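Chapter 7
Light, Shade and Gray

I still remember my first drawing class in Radau. I spent 30 minutes on a single egg, and it came out looking like a flat potato! What I was missing was value — how light or dark a thing is, whatever its color.

We'll stick with grays for this whole chapter. Pale gray against middle gray is plenty to tell a wall from a table.
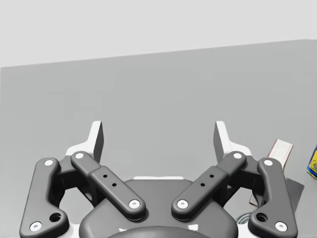 7.1 Making a value scale

Grab a soft pencil and draw 8 boxes in a row. Leave the first one white (yes, really white).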